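Speaker notes: Keeping one arm alive (Clistside meetup, spring session)

Slide 1. Title

Hi everybody. Wait for the door to close, the hallway is loud.

Okay, so I look after one robot arm at Flundura. One! My whole talk is about that one arm, the table in front of it, and what I do to it every week so it keeps picking things up. If you came for the learning side, the Goodall talk is after the break and it's much better than mine on that.

Slide 2. The cell
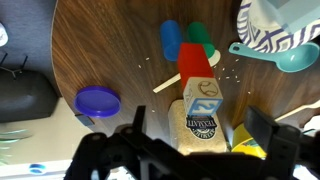
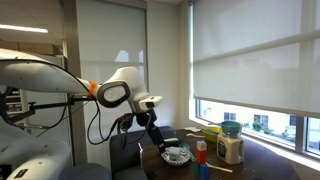 Leave these up for a bit and let people look. Then get into the table, because I always get asked about the table.

We started out on a steel bench bolted to the floor, and I loved that bench. You could set your zero in April and it was still good in summer. Then we moved to household stuff on a regular table, and a regular table walks. Somebody leans on it and your pick is off by 7 millimeters. So now the first job every morning is a touch-off: I jog the arm down slow to three marks on the tabletop, read the numbers, and if any one of them has moved I redo the table frame before anybody runs anything. Takes me 17 minutes with coffee.

(Ask: who here has skipped touch-off because it was fine yesterday? Put my own hand up.)

Slide 3. Rice

People laugh at this one, let them.

Rice is my worst enemy. Dry rice gets into finger slides like you wouldn't believe. A grain sits in the rail, the finger stops a hair early, and the gripper tells you it's holding something when it's holding nothing at all. I chased that fault for two days as a wiring problem (I had the cover off and everything!) before I turned the gripper upside down and heard it rattle.

What I do now: soft brush first, then the little vacuum, then open and close ten times with the fingers pointing down. No compressed air, please. All that does is push the grain in deeper, and I learned that one on my own gripper.

Slide 4. Cables

Our cables hang in loose loops off the wrist. I know it looks messy, and I used to tie everything down tight so it looked nice for visitors. Then we lost a connector at the wrist, and after that another one. Give the wrist some slack! My rule is to turn the last joint all the way both directions by hand, power off, and watch the plug. If the plug moves at all, the loop is too short.

Slide 5. The log

Show the Astside sheet. It's 177 lines long now and almost all of it is boring, which I like. Date, hours, what I touched, what I changed. Point at line 188 in the old version if someone asks why we restarted the numbering, otherwise skip it.

Slide 6. Spares on the shelf

Finger pads, one full set of fingers, two wrist cables, screws for the bracket. Mention the threadlocker story only if there's time.

Questions. Repeat each one into the mic, the back row can't hear.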